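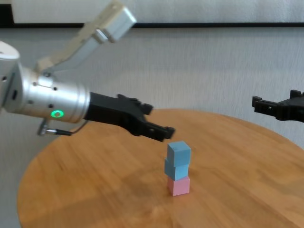
Small stack of cubes.

About Hariveck Japanese School

Hariveck Japanese School teaches Japanese language to children and adults in Hevevard and the surrounding suburbs. We are a small independent school. Classes run after school hours and in the evenings during term, and there is a short winter program in June for students who want extra practice before exams.

The school was started by Shigeru Sugawara, who had been teaching high school Japanese and tutoring at home on the side. The tutoring grew until the dining room was full, and he rented the front half of a former stationery shop on Ichikawa Lane. We are still in that building. The rear half became ours when the picture framer moved out, and it is now the library and the junior room.

Who we teach

Our students come from two fairly different groups. Some grew up with Japanese at home and speak it well enough but can't read much beyond a menu. Others have no family connection to the language at all and started it in primary school, or took it up after a holiday, or have a job that calls for it. We used to teach both groups together. It didn't work very well. The home speakers were bored by the conversation drills and the others were lost whenever the talk sped up, so the two streams are now separate until senior level, where they join again for reading and essay writing.

Junior classes take children from the first year of primary school. They cover hiragana and katakana, simple kanji, songs, counting and everyday talk. Parents are welcome to stay for the first class but after that we ask them to wait outside or come back at pick-up time.

Middle classes are for upper primary and the first years of high school. There is regular homework. It is usually one page of writing and one short reading, and it is marked and handed back at the next class.

Senior classes follow the school syllabus closely and prepare students for their final exams, both written and oral. Each senior student gets an individual speaking session every fortnight.

Adult classes are held in the evening at beginner, lower intermediate and upper intermediate levels. The maximum size is 12. We have been asked many times to raise this and have decided to leave it where it is, as people stop speaking up in bigger groups.

How we teach

Kanji is taught by component and by family, with handwriting. We know that most adults will type nearly everything they ever write in Japanese, but students who write by hand tend to remember the characters longer, and the final exams are still done on paper. By the end of the senior course a student who has kept up should recognise the 2,000 or so characters used in newspapers, though few will be able to write all of them from memory.

We use English freely in beginner classes for explaining grammar. From lower intermediate up, teachers speak Japanese for most of the lesson and switch to English when a point has clearly been missed.

Textbooks are included in the fees for juniors. Other students buy their own, and second-hand copies are kept in a box at the front desk and sold for whatever is pencilled inside the cover. Please don't buy a book before you have been placed in a class - every year someone turns up with the wrong volume.
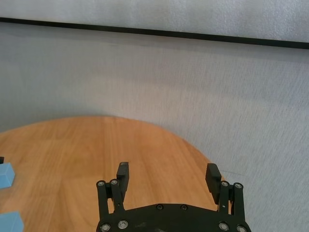 Round wooden table with a light grey fabric backdrop.

Our teachers

Shigeru Sugawara is the founder and principal. He teaches the senior stream and does all of the placement interviews.

Hiyori Kubo coordinates the junior program. She trained as a primary teacher and wrote most of the reading sheets the juniors use. She also runs the holiday calligraphy sessions.

Sadao Nakajima teaches adults. Before joining us he worked as a technical translator, and his upper intermediate class spends a good deal of time on business letters, contracts and the sort of polite email that is hard to get right.

Toshio Yokoyama teaches the middle classes and the home-speaker stream. He looks after the library too, and overdue notices come from him.

Mio Sugawara manages the office. Enrolments, fees, timetable changes and lost jumpers should all go to her.

The library

The library holds picture books, manga, graded readers, novels and a shelf of cookbooks that is borrowed more than anything else. Enrolled students may take out 3 items at a time for the length of a fortnight. Former students can keep borrowing for as long as they like, provided they fill in a new card each year. We accept donations of books in good condition. We can't take encyclopaedias, magazines or videotapes.

Fees and enrolment

Fees are charged by the term and are due by the end of the second week. Families with more than one child enrolled pay a reduced rate for the second and any after that. If you need to pay in instalments, speak to the office before term begins and it can be arranged.

New students have a placement interview, which takes up to 30 minutes. There is no charge and no need to prepare. Younger children are asked to look at a few cards and have a chat. Complete beginners can skip it and go straight into a beginner class if a place is open.

Students who have to miss a class can usually make it up in another class of the same level in the same week. We don't refund single missed lessons.

Getting here

The entrance is the green door on Ichikawa Lane, beside the dry cleaner. The bus stops at the corner of Atora Road, a short walk downhill. Parking in the lane is for residents only and is patrolled, so please use the car park behind the shops on Atora Road. There is one step at the front door. If that is a problem, ring ahead and we will open the side gate, which is level with the footpath.

The office is open on class days from early afternoon. Phone messages left in the morning are normally returned the same day.

Page updated May 28, 2018

Related pages
Term timetable
Placement interviews
June winter program
Junior reading sheets
Library borrowing rules
Adult evening classes
Contact the office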